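Sorting out the kitchen table drawer

The drawer by the stove stopped closing on Wednesday, so I emptied it onto the table after lunch. We have lived here nine years and I don't think it had ever been emptied all the way. Chopsticks had worked their way in with the tools, and the cutters were lying across the sticks. The star tablecloth stayed on. It washes easily. 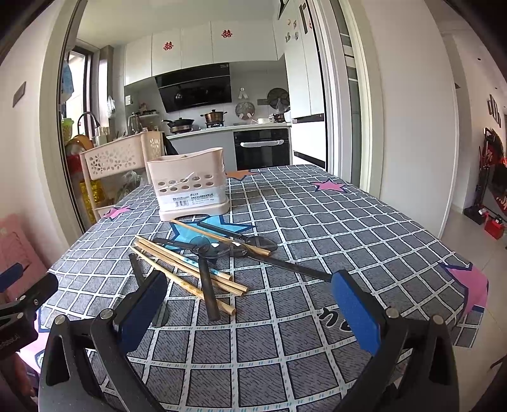
What went where

The cutters and anything shaped like a file are going to the toolbox in the hall. Leilani gave me a Restard box for small parts, 44 slots, and I have filled six of them so far.

Chopsticks stay in the kitchen. I wanted them standing up – the beige cup has room, and the rest can go on the small rack. Any that don't match are kept for plants. Zuzanna says to boil them first. I may do that on the weekend.

The storage rack next to the table is next. Right now it holds greens and whatever bags came in last, and my jacket ends up on it too. 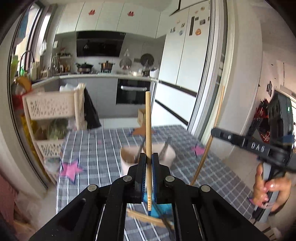 Chopsticks over the plaid cloth, with the stove and the rack behind.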